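Linen week - gallery

Quick page before I forget what's what. We cleared out the Ayala cupboard in January, Neusa and Unai did most of the washing, I just ironed and complained. More pictures when Alcides sends me his. If you lent us anything and want it back, ask Mercedes, she has the list (and the key). Collection is till 5, side door, ring twice becuase the bell sticks.

Still to fold: the long runners, napkins, everything from shelf 9. Big whites go first - they take up the whole table. 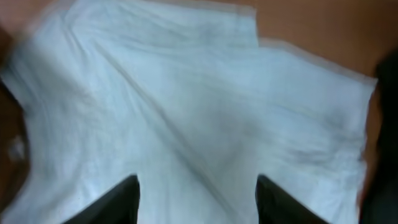 White cloth on the orange-brown tabletop, creases and all.

Names for the ironing rota to Neusa pls, evenings are best.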